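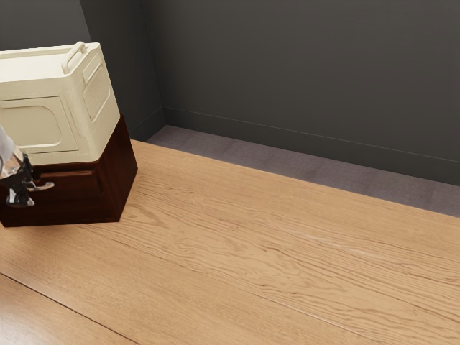

The Grendier Level Crossing is a road and rail crossing on the eastern edge of Grisel, where the Dakommont road meets a single freight track at an angle no driver has ever praised. It is known mainly for collisions, most of them slow and a few of them serious.

The crossing was laid for the Hamann gravel pit, which then closed, leaving the town with the trains of other companies and a stop sign. Flashing lights were added after a milk truck was struck in June and carried 400 metres down the line. The driver walked home. Boom gates followed two years later, and were themselves hit by cars 2 times before winter.

Drivers coming from the west have the low sun in their eyes at about the hour the evening freight goes through. The district's response has been to trim the hedge, repaint the white line and put up a larger sign asking people to look.

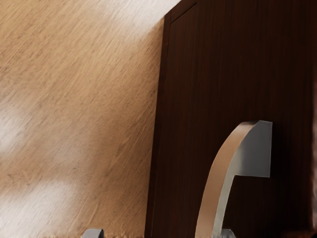
Trilok Dhillon told a public meeting that the hedge had never been the trouble and that the road should be bent to meet the track squarely, as he had been saying since the milk truck. A petition for the change gathered 2,000 signatures, a respectable figure for Grisel, which has fewer residents than that. The district accepted it for study.

The speed limit on the approach is now lower, and is observed chiefly by tractors.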